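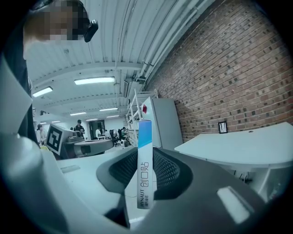 Playing to a Number: Two Seasons Without a Final Buzzer
Notes for the Gasetbridge coaches' clinic, afternoon session
Sebastião Xavier

Before starting

Check the clicker. Water on the left. If the room is still filling up, let them chat, the coffee line is always slow after lunch.

Slide 1, title

Good afternoon! Thanks for staying past lunch. I coach the Barno women's side and I help run the rules for our league, and I want to talk about the last few minutes of a basketball game, which I love more than anything in sports and which for years we were playing really badly.

Quick show of hands. Who has fouled on purpose in the last minute this season? (Wait. It'll be most of the room.) Keep them up if it won you the game. (Wait again.) Right.

Slide 2, the old ending

Tell the Mundum story here. Cup semifinal, we're down six with a minute left, and I'm yelling "foul, foul, foul" like every coach I ever had. The final minute took long enough that the parents in the back row had their coats on. We lost by nine. My point guard, who is a terrific passer, touched the ball once in that whole stretch, and she was throwing it in from the sideline.

Driving home I wasn't upset about losing. I was upset that we had played such a good game for three and a half quarters and then stopped playing.

Don't rush this. People in the room will have their own version and you want them thinking about it.

Slide 3, how our rule works

Read it slowly, then read it again. Someone always gets lost at the second step.

We play a normal game, with a normal clock, until the first whistle after four minutes remain in the fourth quarter. At that whistle the game clock goes off. The shot clock stays on. We take the score of the team in front, add seven, and that's the target. First team to reach it wins. If it's 61 to 56, we play to 68. If it's tied at 60, we play to 67.

Team fouls carry over. Time-outs carry over. There's no overtime, ever, and the scorer's table would like you to know how happy they are about that.

I should say we didn't dream this up. Target endings have been around in different forms, and most of you played to 11 or 21 in somebody's driveway. We picked our number by trying a few in preseason scrimmages. Add ten and it dragged when both teams were cold. Add five and you could be done in two shots, which felt cruel to the team behind. Seven felt right. I'd love to give you a cleverer reason than that.

Slide 4, what we logged

18 teams, 2 full seasons, 589 games. Every table filled in the same one-page sheet: score when the clock went off, target, who won, how the last point was scored, and how many fouls were called after the switch.

Be clear about the limits. It's one amateur league. The sheets were filled in by people who were also running a shot clock. A couple of gyms lumped all their fouls together, so I don't lean on the foul totals and I won't put them on a slide. What I'm giving you today is mostly what coaches and officials saw, with the sheets there to keep us from kidding ourselves.

(If someone asks for the spreadsheet: yes, gladly, take down their email at the end.)

Slide 5, what changed on defense

This is my favorite part so slow down and enjoy it.

When you're behind and there's no clock, fouling is a terrible idea. You're handing the other team free points toward a number. The only way back is to get a stop, go score, and get another stop. So teams guard! They sit down in a stance with tired legs and they talk to each other. The first month, I had players who simply didn't know how to defend while trailing late, and that was on me, I had never practiced it with them for one minute.

Now we do it every week. Drill is on the next slide.

The other side of it is that the team in front can't dribble the game away. You need seven more points and you have to go get them. Coaches who loved to slow it down hated this at first. Peixoto's staff were the loudest about it, and fair enough, they were brilliant at protecting a lead. They also adjusted faster than anyone. They run a lovely little high-low action when they get within three of the target and I still don't have a good answer for it.

Slide 6, the drill

We call it "Chaser." Five on five, full court.

Put 50 to 44 on the board. Target is 57. Shot clock on. Play it out.

Switch which team is behind and run it again.

No coaching from the sideline during live play. This one is hard for me.

After each round, the players get one minute together and the captain talks first.

Variation for younger groups: half court, start at 10 to 8, target 15. Kids get it right away. They get it faster than we do.

Variation for when you're short on bodies: three on three, first team to seven, but you have to win by getting a stop before your last basket counts. Gets loud. Good way to end a practice.

Slide 7, the last shot

Every game now ends on a made shot or a made free throw. Think about that for your bench! Somebody walks off having scored the winner in every single game, and it isn't always your star, as the other team is sitting all over your star.

Tell them about our backup center, in the return game at Mundum. We needed two. Everyone in the gym knew where the ball was going. She set the screen, rolled, caught it a bit surprised, and laid it in off the glass. She hadn't scored all night. (Don't do the voice. Last time you did the voice and it ran long.)

Slide 8, free throws, the sore spot

Be fair here. A game can end at the line, and when it does it can feel flat. We've argued about this a lot. One suggestion was that fouls near the target should give the offense the ball back and no shots. Another was that the last point has to come from the field. I went back and forth and I'm still not sure. The officials don't want another special case to remember with a gym screaming at them, and I have a lot of sympathy for that.

Ask the room. There's usually a referee or two sitting near the door. Give this five minutes if it's lively.

Slide 9, blowouts

Someone will ask, so get there first. If you're down 25, the target doesn't save you. You do get to keep playing real basketball for a few more minutes, and the winning side has to keep running offense. Some coaches empty the bench at the switch, and those kids get to play toward something. I've seen a ninth player sprint back on defense with her team up 30 because she wanted to be on the floor when the number came up.

The longest ones can test your patience. Two tired teams, lots of misses, hall booked for volleyball straight after. We ask home clubs to leave a gap in the schedule now. Should have done it from the start.

Slide 10, if you want to try it

Start with scrimmages in May, when no standings are at stake.

Write the target on something big. Our first night we had it on a sheet of paper taped to the table and the far bench couldn't read it. A whiteboard on an easel is plenty.

Have the announcer say the number out loud, and again after every basket if they're willing.

Talk to your officials well ahead of the first game. Buy them dinner.

Practice the switch itself. The whistle goes, the clock goes dark, and players tend to stand around looking at each other. We now use that stoppage as a mini huddle, and I give them one thing on defense and one thing on offense.

Questions

Likely ones: What about a technical after the switch? (Same as before, shots and ball.) What happens to point difference in the standings? (We still use it, and margins come out smaller, so check your tiebreakers.) Do the players like it? (Ours voted to keep it. Two of the older ones still miss the buzzer-beater, and I do too, a little.)

If time is short, skip slide 9 and go straight to the drill sheet handouts. They're in the blue folder, under the sign-up list for tomorrow morning's session on press breaks.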